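Greifer, Runde zwei

Kurzes Update, bin eigentlich schon halb auf dem Weg ins Bett. Aber wenn ich es jetzt nicht aufschreibe, dann nie.

Also. Der Arm steht bei uns in der Werkstatt in Plumau, hinten neben der Bandsäge. Geschraubt ist er fertig, verkabelt zur Hälfte. Und weil die Hälfte eben nicht reicht, läuft seit Anfang Oktober alles erstmal in der Simulation auf meinem alten Rechner zu Hause. Lüfter wie ein Staubsauger. Egal.

Valdis hatte die Idee mit den zwei verschiedenen Fingern. Einer glatt, einer mit Zähnen. Ich war dagegen, sah für mich nach Murks aus. Er meinte: glatte Seite legt sich an, gezahnte Seite krallt. Na gut. Abends noch modelliert, schwarzer Rahmen, hellgrauer Einsatz links, rechts die Zahnleiste. Einsätze sind getrennte Teile, damit man sie später mit 2 Schrauben tauschen kann und nicht jedesmal den ganzen Finger neu drucken muss.

Die Kamera sitzt jetzt hinter dem Greifer und schaut zwischen den Fingern durch. Vorher hing sie seitlich, da hat der linke Finger immer genau das verdeckt, was man sehen wollte. Total bescheuert, hätte mir früher auffallen können. 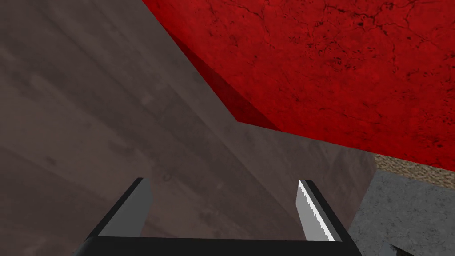
Texturen sind übrigens wild zusammengewürfelt, Holz, Beton, knallrot, alles. Das ist Absicht. Fatima hat mir das geraten, sie hat sowas bei Karadari mal länger gemacht: bloß keine saubere weiße Welt bauen, sonst findet der Arm in der echten Werkstatt gar nichts mehr wieder. Bei uns ist ja auch nichts sauber. Also würfelt das Skript bei jedem Neustart andere Oberflächen und anderes Licht. Sieht scheußlich aus, teilweise muss ich selber zweimal hinschauen, wo vorne ist.

Stand der Zahlen, falls es wen interesiert: 2000 Durchläufe hab ich bisher über Nacht rechnen lassen, davon waren die ersten 1000 für die Tonne. Falscher Maßstab beim Import. Meter statt Millimeter, der Klassiker. Danach gings. Zugreifen klappt bei großen Klötzen ganz ordentlich, bei flachen Sachen rutscht er drüber oder schiebt sie einfach vor sich her.

Reibung muss ich noch mal anfassen. Der glatte Einsatz ist in der Simulation viel zu griffig, glaub ich. In echt wird das gedruckter Kunststoff, evtl. mit einer Lage Fahrradschlauch drauf. Venkatesh will lieber Silikon giessen, hat auch schon eine Form angefangen. Von mir aus beides. Probieren wir dann halt.

Kosten: für Filament, Servos und Kleinkram sind bis jetzt rund 100 Euro weg. Das Netzteil war geschenkt. Der Not-Aus fehlt noch und ohne den schaltet mir hier keiner den echten Arm ein, da bin ich stur.

Was als nächstes kommt: Kabelbaum fertig crimpen, Endschalter an der Schulter, zweite Zahnleiste mit flacheren Zähnen drucken (die jetzige macht vermutlich Macken in weiches Holz). Und das Skript aufräumen. Das sag ich seit Wochen.

Wer noch eine Crimpzange für die kleinen JST-Stecker rumliegen hat, bitte melden, meine quetscht nur noch schief. Die STL-Dateien lade ich hoch, sobald die Bohrungen stimmen. Momentan stimmen sie nicht.

So, Rechner läuft, Tür zu, gute Nacht.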